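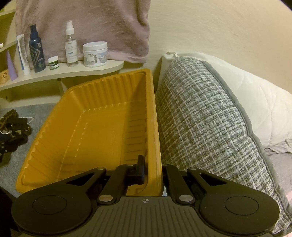
Budgeting for hand-held grippers: your questions

How many should we buy first?
Start with three. Two for daily work and one spare is a happy place to be, and you'll learn so much in January before the big order!

What else goes in the budget?
Plastic trays, beads, pillows — ordinary household stuff. We set aside $300 per home at Skandamstead and had change left over.
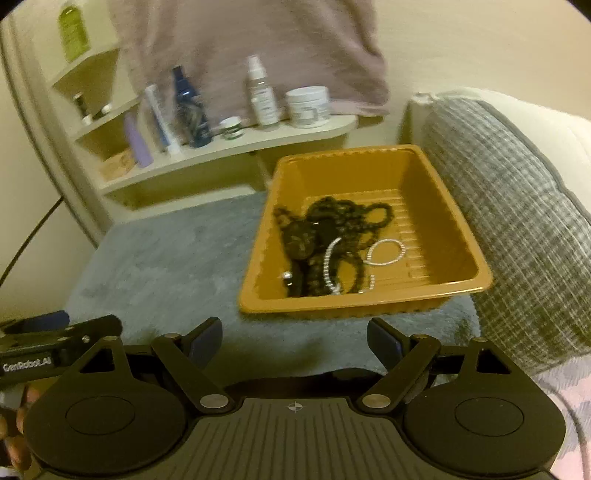 Small, tangly things like necklaces are great value too, so put them on the list early.

How long does delivery take?
Plan on 28 days.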